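Miveck Packing Cell Records
README and data card

Prepared by the Workplace Automation Office, Clinano
Last revised August 13, 2018

Summary

This collection documents the introduction of two-arm robot cells in the sample packing department at Clinano. It brings together recordings of the cells in use, shift logs kept by operators, and written responses from the employees whose duties changed. It is released so that other employers, employee representatives and researchers may study how a small packing task is divided between people and machines, and what the division means for those who did the whole task before.

The collection contains 3,000 recorded work cycles from 16 cells. It also contains 80 operator questionnaires, each completed during paid time. Recordings and questionnaires are stored separately and cannot be linked to one another.

Background

Before the change, packers worked standing at shared benches. One person took the items from a tray, checked them, filled and closed the bag, applied the label and set the bag aside for the next station. Shifts rotated between packing and cleaning. The main complaints recorded by the department were sore wrists, uneven pace between stations and frequent interruption.

The cells were built by Miveck and installed in stages. Control software was supplied by Karabulut. Placement and simple transfers were assigned to the arms. Checking, label control, clearing of faults and all decisions to reject an item remained with employees. No position was removed during the period covered by the records, although three job descriptions were rewritten and one was merged with another.

Contents of the release

recordings/ – work cycles, one folder per cell
logs/ – shift logs, transcribed from paper
responses/ – questionnaire answers, with free text edited to remove identifying details
duties/ – job descriptions before and after installation
CHANGES.txt – corrections made after first release

Each work cycle begins when the operator releases the arms and ends when the operator confirms the result or stops the cell. Stopped cycles are kept in the release and marked "stopped" in the index file. The reason is given in the operator's own words where one was entered. Cycles of more than 60 seconds are marked "long" and should be read together with the matching shift log.

What changed for employees

The questionnaires show a mixed result. Many packers reported less strain in the hands and shoulders. A smaller group reported that watching the arms was more tiring than the packing itself, particularly in the second half of a shift. Several wrote that they missed talking across the bench, as the cells are set apart and face different directions.

Responsibility was the subject raised most often in the free text. Employees asked who answers for a bag that is wrongly filled when the arms have placed the items and a person has only confirmed the result. The department's position, set out in the duties folder, is that the confirming employee reports the error but is not held to account for a placement fault. Some respondents found this clear. Others asked for it to be written into the contract of employment, and that request was still open when this card was revised.

Training was extended in September, after operators asked for more practice in stopping and restarting a cell. The earlier course had dealt mostly with normal running.

The work surface

Cells share a general layout, with both arms based on the front rail and the surface between them kept for the task. Operators may choose the lining of the walls and the placement of baskets and storage boxes, so cells differ in appearance. Users training visual models should expect this variation.

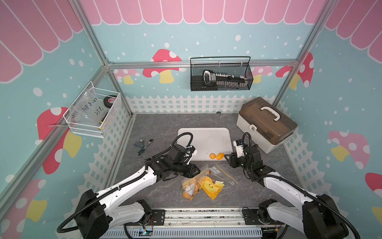
Photo: Clinano Workplace Automation Office

Cookies are among the items handled in the food sample cycles. The cutting board serves as the placing area, and marks on its surface have not been retouched in any recording. Tools and supplies may be present at the sides of a cell during a cycle – they are not task items and carry no annotation.

Known limits

The records come from one employer and one department. Night shifts are not covered. Employees who left before installation were not asked for their views, and the questionnaire was offered in English only. The collection should not be used to estimate staffing needs elsewhere or to rate individual performance.

Terms of use

Use is permitted for research and teaching with credit to Clinano. Commercial use requires written consent. Copies of the collection are held by Zikov, which also receives correction requests. Please give the cell folder and cycle number with each request.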